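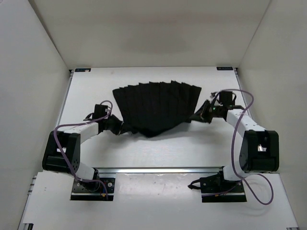
This site uses cookies to remember your list settings. Accept | Manage

Starirmont Steam Launch Trust – members' mailing list
Subject: Re: Public trips in July and the boarding point
Date: 4 July 2022

Hello all,

Answers to the questions below, as far as I have them.

The trips will run from the Hostwood landing, not the town quay. The quay steps are closed for repair until the end of the season and the harbor office has told us there will be no exceptions. Hostwood has a level pontoon, so boarding should be easier for most people. Parking is in the upper lot. It is a five-minute walk down, and the path is gravel.

The launch is certified for 30 passengers, but we are selling fewer seats than that on each trip so that people can move around and look at the engine. Children count as a seat. Dogs are fine on a short lead.

Members still go at half price. You need to bring your card, as the ticket desk does not have the membership list on the boat days. If your card has not come yet, forward me your renewal email and I will put your name on a sheet at the desk.

On the boiler – the inspection is done and the certificate is in the office. The two weeping tubes at the back were replaced and she held pressure on the test. Onisora did the work and came in a little under their quote. The full bill was $3,115, which comes out of the engine fund.

> On the boat page it still says trips leave from the quay. Is
> that right? I have family coming and would like to book the
> afternoon run, but one of them uses a cane and those steps
> were bad last year.
>
> Also, did we ever hear back about the boiler? The last
> newsletter said the inspection was coming up and then nothing.
> And is the Kwak going to be on show this year or is it still
> under the tarp?

The boat page has been corrected. If you still see the quay on it, reload the page.

The Kwak is out from under the tarp but she won't be in the water. The planking on the port side needs to take up before anyone would want to float her, and we would like to get a second coat on the deck first. She will be on her trailer next to the shed, and visitors can look inside from the platform. Please don't let anyone climb aboard.

Two other things while I am writing. The museum shed opens at 10 on trip days, and the first departure is an hour after that. The last boat is back before the shed closes, so nobody should be leaving bags on board overnight.

Second, we are short on coal sacks. We had 730 pounds delivered in loose bulk and it has to be bagged before it can go down the pontoon. If you have clean feed sacks or anything close to that size, leave them inside the shed door. Paper ones split, so please no more of those.

If the wind is too strong for the launch we will cancel by eight in the morning and post it to this list and on the recorded phone line. Tickets can be moved to another July date or refunded at the desk.

Trips secretary
Starirmont Steam Launch Trust

Contact the list owner | © Starirmont Steam Launch Trust | Back to top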